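고크몬트

최근 수정: 2023년 3월 28일
분류: 학생 동아리 | 로봇 조작 | 코이비스토 공과학교

1. 개요

고크몬트(Gokmont)는 코이비스토 공과학교의 학생 로봇 동아리. 양팔 로봇으로 지퍼백을 열고 안에 과일을 넣고 빼고 다시 닫는 과제를 주로 한다. 정식 명칭은 "고크몬트 양팔 조작반"인데 그렇게 부르는 사람은 거의 없다. 교내 경연인 바르코티코(Barkotico)에 매년 나간다. 설립자는 캘럼 엘우드(Callum Ellwood), 현 대표는 제이미 휘틀록(Jamie Whitlock). 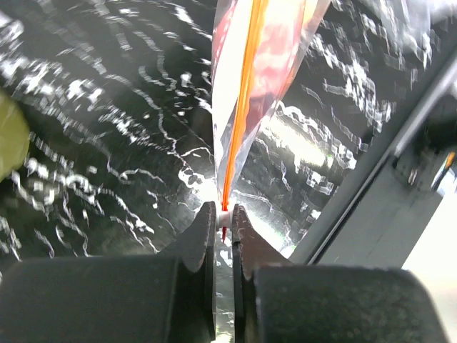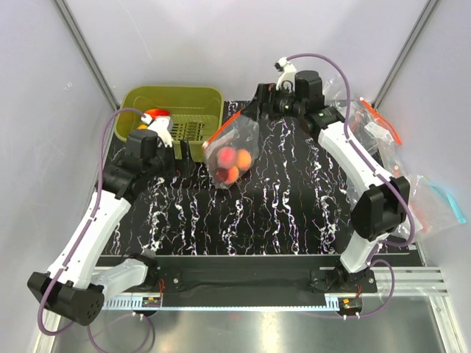
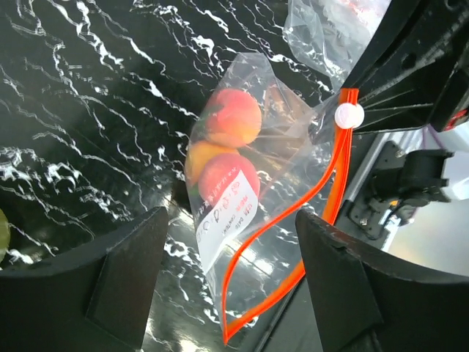
지퍼백 과제, 투명 비닐백과 로봇 그리퍼

처음 생겼을 때는 라인트레이서 모임이었다. 바퀴 달린 것만 만들었고 팔은 없었음. 지금 부원 중에 그 시절 차체를 본 사람은 몇 안 된다. 선반 맨 위 상자에 두 대 남아 있고 배터리는 빼 놨다. 동아리 성격이 바뀐 과정은 아래 연혁 참조.

주의할 점. 학교 정규 수업인 "로봇 조작 입문"과는 별개다. 방을 같이 쓰고 장비도 일부 같이 써서 헷갈리는 사람이 많은데, 수업은 학점이 나오고 고크몬트는 안 나온다. 수업 과제를 동아리 시간에 하는 것도 원칙적으로는 금지. 원칙적으로는.

2. 이름

엘우드가 어릴 때 만든 가상의 산 이름이라는 설과, 서버 호스트명을 무작위로 뽑은 것이라는 설이 있다. 본인은 두 가지 다 맞다고 한 적이 있어서 정리가 안 된다. 로고에 산 모양이 있긴 한데 로고는 나중에 다른 부원이 그린 것이므로 근거가 못 됨.

영문 표기는 Gokmont. 초기 문서에는 Gok-mont로 하이픈이 들어간 것도 있다. 한글로는 고크몬트, 곡몬트 혼용. 이 문서에서는 고크몬트로 통일.

3. 연혁

3.1. 바퀴 시기

라인트레이서, 미로 탈출, 그 정도. 신입이 들어오면 첫 주에 납땜, 둘째 주에 차체 조립. 복도 바닥에 검은 테이프를 붙이고 돌렸는데 청소할 때 잘 안 떨어져서 항의를 받았다. 그 뒤로 합판 위에서만 주행.

성적은 그저 그랬다. 바르코티코 주행 부문에서 입상 한 번. 트로피는 분실.

3.2. 팔 시기

엘우드가 3학년 때 "주행은 이제 할 만큼 했다"면서 한팔 조작으로 방향을 틀었다. 처음 과제는 블록 쌓기. 다음이 컵 옮기기. 둘 다 한 학기 안에 끝났고, 그다음에 고른 것이 천 접기였는데 이건 실패했다. 수건 한 장을 반으로 접는 데 한 학기를 썼고 결국 발표회에서는 녹화 영상만 틀었다.

부원이 절반으로 준 것도 이때. 천 접기 때문인지 졸업생이 많아서인지는 의견이 갈린다.

3.3. 지퍼백 시기

휘틀록이 들어오고 나서 양팔로 바꿨다. 지퍼백을 고른 이유는 단순. 싸고, 얇고, 투명하고, 한 손으로는 잘 안 열린다. 양팔을 써야 하는 과제가 필요했는데 딱 맞았다는 것이 당시 회의록의 설명. 회의록에는 "도시락 싸기" "신발끈"도 후보로 올라 있고 신발끈에는 물음표가 세 개 붙어 있다.

첫 학기에는 빈 백만 썼다. 빈 백은 가벼워서 그리퍼를 조금만 움직여도 펄럭거린다. 안에 과일을 넣으면 무게가 생겨서 오히려 덜 흔들리지만, 대신 내용물이 한쪽으로 쏠려 백 모양이 매번 달라짐. 지금은 내용물 있는 쪽을 기본으로 하고 빈 백은 난이도 조정용으로만 쓴다.

4. 과제

4.1. 기본형

작업대에 지퍼백과 바구니를 놓고 시작. 한 팔이 백을 잡고 다른 팔이 슬라이더를 민다. 열리면 바구니의 과일을 넣는다. 다 넣으면 닫는다. 끝. 말로 하면 짧다.

채점은 네 단계로 나눈다.

잡기: 백의 입구 쪽을 그리퍼로 잡고 작업대에서 들어 올림.
열기: 슬라이더를 끝까지 이동. 중간에 멈추면 절반 점수.
넣기: 과일이 백 안에 들어가고 손을 뗀 뒤에도 안에 있을 것.
닫기: 슬라이더를 반대쪽 끝까지. 열기와 마찬가지로 중간에 멈추면 절반.

제일 어려운 것은 닫기다. 열 때는 백이 팽팽하게 당겨져 있어서 슬라이더가 곧게 가는데, 내용물을 넣고 나면 입구가 구불구불해진다. 이 상태에서 밀면 트랙에서 이탈하거나 필름이 같이 말려 들어간다. 부원들은 이걸 "씹힌다"고 부름. 씹힌 백은 사람이 풀어 주고 그 시도는 실패 처리.

4.2. 변형

꺼내기: 이미 과일이 든 백을 열고 바구니로 옮기는 것. 기본형의 반대인데 체감 난이도는 더 낮다는 평. 손가락이 백 안으로 들어가야 해서 입구를 얼마나 벌리느냐가 전부다.

매달기: 백을 한쪽 그리퍼로만 잡고 공중에서 일정 시간 유지. 시시해 보이지만 무게중심이 옆으로 가면 백이 돌아간다. 신입생 연습용.

건네기: 왼팔에서 오른팔로 백을 넘기는 것. 두 그리퍼가 동시에 잡고 있는 순간이 반드시 있어야 인정. 던지기 금지. (던진 사람이 있었다.)

이름표 읽기: 백 앞면의 날짜/내용물 칸에 쓴 글자가 카메라 쪽을 향하도록 백을 돌려 놓는 과제. 글자 인식 자체는 채점 대상이 아니고 방향만 본다. 주름 때문에 글자가 접혀 버리는 경우가 많아서 채점 기준이 학기마다 바뀌었다. 현재 기준은 "사람이 허리를 굽히지 않고 읽을 수 있을 것".

4.3. 실패 유형

부원들이 쓰는 분류. 공식 용어 아님.

미끄러짐: 손끝에서 필름이 빠짐. 가장 흔함.
두 겹: 앞면만 잡아야 하는데 앞뒷면을 같이 잡음. 이러면 절대 안 열린다.
씹힘: 위 참조.
그림자 잡기: 반사광이나 그림자를 백 가장자리로 잘못 보고 허공을 잡음.
도망: 과일이 굴러서 작업 범위를 벗어남.
동반 추락: 백을 들다가 옆에 있던 다른 백까지 딸려 올라왔다가 떨어짐.

기록할 때는 하나만 고르게 되어 있다. 두 개가 겹치면 먼저 일어난 것을 적는다. 이 규칙이 없던 시절 기록은 통계에 못 쓴다고 보면 됨.

5. 장비

5.1. 팔과 작업대

작업대 앞쪽에 팔 두 대를 고정하고 알루미늄 프로파일로 둘레를 짰다. 상판은 흰 무늬가 있는 검은색. 두 팔 밑동 사이 거리는 거의 80센티미터이고, 이 값은 건드리지 말라고 벽에 적혀 있다. 예전에 누가 볼트를 다시 조이면서 조금 옮겨 놓는 바람에 그 전 데이터와 좌표가 안 맞게 됬다.

상판 광택에 대해서는 말이 많다. 조명이 그대로 비쳐서 손목 카메라 화면에 흰 얼룩이 생긴다. 무광 시트를 깔자는 의견이 학기마다 한 번씩 나오고 매번 부결. 찬성 쪽은 투명 비닐에 반사까지 겹치면 사람 눈으로도 백 가장자리를 못 찾는다고 하고, 반대 쪽은 대회장 상판도 번쩍거리니까 여기서 익숙해져야 한다고 한다. 둘 다 일리 있음.

5.2. 그리퍼

두 손가락 평행형. 손끝은 교체식이고 부원이 직접 깎거나 출력한 것을 쓴다. 현재까지 나온 손끝은 크게 두 종류.

납작한 판형은 필름을 집기 좋고 둥근 물건에 약하다. 두툼한 형은 반대. 시즌 초에는 좌우 다른 손끝을 달아 보기도 했는데, 어느 팔이 뭘 맡을지 매번 미리 정해야 해서 번거롭다는 이유로 접었다. 다시 시도하자는 사람이 있기는 하다.

손끝에 고무를 붙이는 문제. 붙이면 덜 미끄러지지만 필름이 달라붙어서 놓을 때 안 떨어진다. 얇게 붙이고 자주 갈기로 타협. 교체 주기는 감으로 정한다.

5.3. 카메라

손목 쪽 카메라와 작업대 전체를 보는 고정 카메라. 고정 카메라는 위치가 바뀌면 안 되므로 삼각대는 쓰지 않고 프레임에 물려 둔다. 손목 쪽은 그리퍼가 화면 아래를 많이 가리는데 각도를 바꾸면 이번에는 손끝이 안 보인다. 손끝이 보이는 쪽을 택했다.

노출은 수동 고정. 자동으로 두면 흰 벽이 들어올 때마다 화면이 어두워졌다 밝아졌다 한다.

5.4. 케이블

별도 항목으로 둘 만큼 사고가 많았음. 팔이 뒤로 젖혀질 때 케이블이 당겨지고, 너무 길게 두면 관절에 걸린다. 위로 크게 한 번 돌려서 여유를 주는 방식으로 정착했다. 시작 전에 양팔을 끝까지 움직여 보고 걸리는 데가 없는지 확인하는 것이 당번의 첫 번째 일. 안 하고 돌리면 벌금 대신 다음 당번까지 맡는다.

5.5. 소모품

지퍼백은 여러 종류를 섞어 쓴다. 슬라이더가 달린 것을 기본으로 하고 지퍼 색은 주황, 하늘색 등. 색을 섞는 이유는 특정 색만 찾아가는 버릇을 막으려는 것인데 주황색이 제일 많이 소모되다 보니 데이터도 주황 쪽으로 치우쳐 있다. 알면서 못 고치는 중.

한 번 쓴 백은 버리지 않고 펴서 다시 쓴다. 주름 많은 백이 더 어렵고, 어려운 것도 있어야 하니까. 찢어진 것과 슬라이더가 빠진 것만 폐기.

6. 데이터 수집

6.1. 방식

사람이 조종해서 시범을 보이고 그걸 기록한다. 한 사람이 조종, 한 사람이 기록과 초기화. 조종은 한 번에 오래 하지 않는다. 집중력이 떨어지면 시범 자체가 나빠져서 모아 봐야 소용없다.

시작 배치는 매번 바꾼다. 백의 방향, 바구니 위치, 과일 놓는 자리. 사람이 손으로 바꾸면 은근히 비슷한 자리에만 놓게 되어서 지금은 카드를 뽑아 정한다. 카드는 트럼프에 스티커를 붙인 것이고 하트 몇 장이 없다.

6.2. 스카네티

스카네티(Skanetti)는 부원들이 만든 기록 프로그램. 카메라 영상과 관절값을 시간 맞춰 저장하고, 시도가 끝나면 성공/실패와 실패 유형을 고르게 한다. 화면이 촌스럽다. 기능은 됨.

초기 판에는 저장 버튼과 삭제 버튼이 붙어 있었다. 사고가 난 뒤 삭제 버튼을 다른 메뉴로 옮겼고 누르면 두 번 묻는다. 이 사고로 사라진 시도가 158건. 전부 매달기 과제여서 타격이 작았다는 것이 그나마 다행이라면 다행.

알려진 문제:
- 디스크가 가득 차면 경고 없이 영상만 안 남음
- 메모 칸에 한글을 길게 쓰면 뒤가 잘림
- 왼팔 오른팔 표시가 한때 반대였음. 지금은 고쳤는데 옛 파일은 그대로

세 번째가 제일 골치다. 옛 파일을 쓸 때는 반드시 변환 스크립트를 먼저 돌릴 것. 안 돌리고 학습시키면 두 팔이 서로 반대로 움직인다. 당연한 얘기지만 매년 한 명씩 한다.

6.3. 규모

지퍼백 기본형 기준으로 정리된 시도는 879건, 이 가운데 네 단계를 모두 통과한 것이 673건. 나머지는 부분 성공이거나 실패인데 지우지 않고 둔다. 실패 기록을 학습에 쓸지는 아직 정해지지 않았다. 휘틀록은 쓰자는 쪽이고 신입 쪽에서는 반대가 많다.

변형 과제는 집계 방식이 달라서 여기 포함하지 않음.

7. 바르코티코

교내 경연. 매년 2월에 열린다. 주행, 한팔 조작, 양팔 조작, 자유 부문이 있고 고크몬트는 양팔과 자유에 나간다. 양팔 부문은 참가 팀이 적어서 부문 자체가 없어질 뻔한 적이 있다.

규칙은 단순한 편. 팀마다 정해진 시간 안에 같은 과제를 여러 번 시도하고 성공 횟수로 순위를 정한다. 시작 배치는 심사 쪽이 정하고 팀은 손댈 수 없다. 중간에 사람이 개입하면 그 시도는 무효. 다만 안전 정지는 개입으로 안 친다.

지난 대회에서는 양팔 부문 2위. 열기까지는 전부 통과했으나 닫기에서 씹힘이 연달아 나왔다. 대회장 조명이 연습실보다 밝았고, 백이 새것이라 주름이 거의 없었는데 연습 때는 헌 백을 주로 써서 오히려 낯설었다는 분석이 있다. 휘틀록이 쓴 회고에는 "새 백도 좀 사자"라고 되어 있음. 예산 신청서 첫 줄도 같은 문장.

자유 부문에서는 양팔로 백을 들고 흔들어 과일 위치를 고르는 시연을 했다. 순위권 밖. 관객 반응은 좋았다.

8. 운영

8.1. 가입

학년 제한 없음. 프로그래밍 경험도 안 본다. 단 첫 달은 무조건 초기화 당번을 한다. 백 펴고, 과일 제자리에 놓고, 카드 뽑고. 지루하다고 나가는 사람이 있지만 이걸 해 본 사람이 나중에 조종도 잘한다는 것이 선배들의 주장이다. 검증된 바는 없음.

8.2. 당번 수칙

벽에 붙은 것을 옮긴다.

- 전원 넣기 전에 작업대 위 손 치우기
- 케이블 확인. 양팔 끝까지
- 비상정지 한 번 눌러 보고 시작
- 과일은 끝나면 바구니로
- 백은 평평하게 펴서 서랍에. 뭉쳐 넣으면 않된다
- 기록 파일 이름에 자기 이름 쓰지 말 것. 날짜와 과제명만
- 간식 금지. 작업대 위 과일은 간식이 아님

8.3. 모임

주 2회, 학기 중. 한 번은 수집, 한 번은 학습 결과 보고 코드 보는 날. 수집하는 날에 사람이 훨씬 많이 온다. 시험 기간에는 쉰다.

9. 평가

교내에서는 호의적인 편. 눈에 보이는 결과가 있고 시연이 알기 쉽다. 지퍼백을 여는 로봇이라고 하면 설명이 끝난다.

비판도 있다. 첫째, 과제가 너무 좁다는 것. 몇 년째 지퍼백만 하고 있어서 다른 물건으로 바꾸면 처음부터 다시 해야 한다. 둘째, 기록이 특정 조종자에게 몰려 있다. 잘하는 사람이 많이 하다 보니 그 사람 버릇이 그대로 남는다. 휘틀록은 항상 오른팔로 백을 먼저 잡는데 학습된 쪽도 그렇게 한다. 왼쪽에 놓여 있어도 굳이 오른팔이 뻗는다.

두 번째 문제 때문에 지난 학기부터 조종자별 상한을 두고 있다. 효과는 좀 더 봐야 함.

10. 여담

- 엘우드는 졸업 후에도 가끔 온다. 올 때마다 작업대 나사를 조인다.
- 과일은 복숭아류를 선호. 사과는 단단해서 굴러가고 귤은 작아서 손가락 사이로 빠진다.
- 스카네티의 종료음은 부원이 직접 녹음한 전자레인지 소리다. 옆방에서 오해하고 찾아온 적이 있음.
- 천 접기 시절의 수건은 지금 걸레로 쓴다. 접혀 있는 걸 본 사람은 없다고.
- 동아리 계정 비밀번호는 대표가 바뀔 때 같이 바꾸게 되어 있는데 한 번 잊어서 전전 대표에게 연락해야 했다.

11. 관련 문서

바르코티코
스카네티
코이비스토 공과학교/동아리
로봇 조작 입문(과목)
양팔 조작

12. 편집 메모

3.1의 입상 부문 확인 필요. 주행인지 미로인지 기억이 엇갈림. 5.2 손끝 도면은 따로 문서 만들 예정. 7의 역대 순위표는 자료 찾는 대로 추가.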